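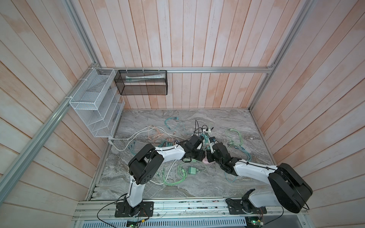

Two arms, one tangle of charging cables, and a wire-mesh organiser on the wall behind.

Tips for the workshop: cable sorting when the arms have arrived

Every workplace has a box of leads, and ours at Vorance had grown to fill a cupboard. In September we were told that a pair of robot arms would take over the sorting on the returns bench. I have my doubts, and I will get to them, but a few habits have made life easier with or without machinery.

Sort by colour first, length second. Teal, light green and peach-orange can be told apart from across a bench. Black on black can't. If you are buying new leads for a shared space, buy bright ones and ban the rest.

Wind loosely. A lead pulled tight round the hand gets a kink near the plug and that is where it dies. Make a loop as wide as a saucer, then fasten it with a strip of hook tape. Zip ties are fine for fixing a basket to a rail, but keep them off cables. Someone will always cut one off with a knife and take the insulation with it.

Keep plug adapters apart from the leads. They are small, they sink to the bottom, and their own cords wrap round everything else. A mesh basket hung at elbow height does the job, and the dust falls through.

Don't tip the whole box out. Take 7 or so at a time. This goes for people and it goes double for the arms.

Now the doubts. The sales sheet from Norno promised us 200 leads an hour. On our bench the best I have written down is 40, and that was with a person standing by to pull knots apart. By hand, with the radio on, two of us used to manage more than that and still have time to bin the frayed ones. Perhaps it will improve. I was told the same of the label printer.

What has changed is the work around it. We used to sort. These days we lay things out, clear jams and fill in the jam sheet, and the last half hour of the shift goes on tidying for the morning. It is easier on the wrists, I'll grant that. It is also duller, and the new starters aren't learning to spot a bad plug by feel, which took me years.

If your place is getting the same treatment, a few things to ask for early:

A written line on who stops the machine, and who may restart it. Ours took 30 days to appear.

Training in paid hours. The Fidden site did theirs over lunch and half the shift missed it.

A hand-sorting bench kept in working order. Delić took theirs out in the first week – they have since put one back.

And label your own phone charger. Mine went in with the rest and I have yet to see it again.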